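Roltier Adds Desk-Clearing Package to Its Arm Rental Service

1/28/22 - Roltier has opened orders for an office package that pairs its rental arm with software for handling books, binders and loose paper around ordinary desk organizers. The package is offered to schools, libraries and records offices, and is available as an addition to existing rental contracts.
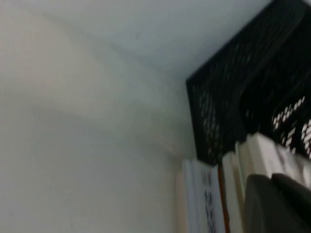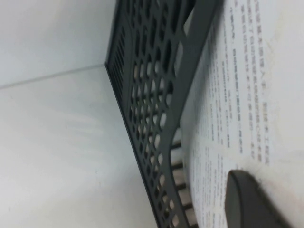
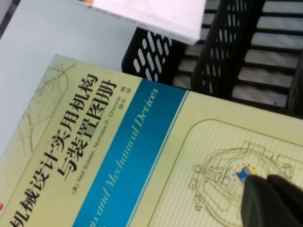
Wrist camera views, with a desk organizer and part of the gripper in each.

By the Lauritsen Automation Desk

The package, named Saster, consists of a two-finger gripper, a wrist camera, a mounting clamp and a software license. Customers who already rent a Roltier arm may add it for $241 per month. The company said there is no setup fee for contracts signed before the end of the quarter, and that a minimum term of two months applies in all cases.

According to the company, the software was prepared with 2,902 recorded handling runs, most of them collected on desks in working offices. Paper goods were given priority at the request of early customers, who reported that general-purpose grippers often bent covers or pushed a sheet under the item beside it. Perforated organizers were treated as a separate category. Their openings let the background show through, and earlier versions of the software had difficulty finding where the side of the organizer ended.

The wrist camera is placed close to the fingers so that the edge of a cover or the rim of a tray stays in view as the gripper comes near. The view can blur while the arm is moving. Roltier advises customers to leave the default pause in place before each grasp, although the setting can be changed from the operator screen.

Titles in more than one language are supported. A book such as the Chinese edition of the Sclater and Chironis volume on mechanical devices, shown in the third picture, can be entered in the inventory list under its Chinese title, its English title or both. The software does not attempt to read body text, and handwritten labels must be entered by the operator.

Ternlow, which manages shared offices, has had the package on trial since October at one of its locations. The firm reported that nearly 29 items per hour were returned to their assigned places during the final week of the trial. Thin folders standing between thicker binders remained the most common cause of a stopped run, and staff were asked to leave a small gap on either side of them. Ternlow has not yet said whether it will extend the arrangement to other buildings.

Roltier stated that the package should be used on level surfaces under steady indoor light. Glossy covers are supported - clear plastic sleeves are not. A revised finger pad intended for sleeves is in testing and will be sent to current customers at no charge when it is released.

Orders are accepted through the company's regional sales offices. Delivery times depend on the arm model already installed.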